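How to trace a relative's army service without losing the will to live 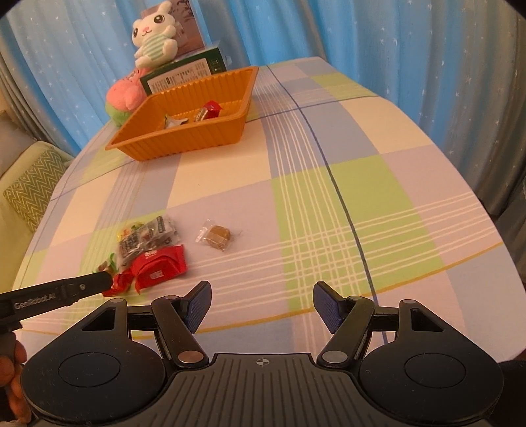
Start with the service number, if you can find one. Names are hopeless. My great-uncle appears in the records under three spellings, one of which belongs to a different man with a far better war. Turn out the drawers and biscuit tins, then lay every scrap on a big table. Mine has a plaid cloth, which makes pencil on the backs of old photographs very hard to read, so put a plain sheet down first. An orange plastic tray like mine will do for the things you haven't identified, once you've taken the sweet wrappers out.

Next, look for the regiment. Cap badges help, and so do shoulder titles in photographs, if the man had the decency to face the camera. Mine turned sideways for a decade.

Once you have a number and a regiment, write to the archive that holds the service papers. Check whether you need a death certificate. You will. Order it before you post the form and save yourself a second round of letters.

While you wait (five months in my case, ending in November), read the unit war diary. Expect rain, latrines and an officer complaining about lorries. Your relative probably won't be named, as diaries rarely mention other ranks, but the dates and places will tell you where his battalion was.

Note the source of everything as you go. Golshifteh Rashti of the Dengate history group once lent me her notebook, 9 pages of splendid detail with no references at all. We spent a winter finding them again.

Medal citations come last. Read the whole thing, including the dull paragraph about the map reference, and copy it exactly as typed, mistakes included.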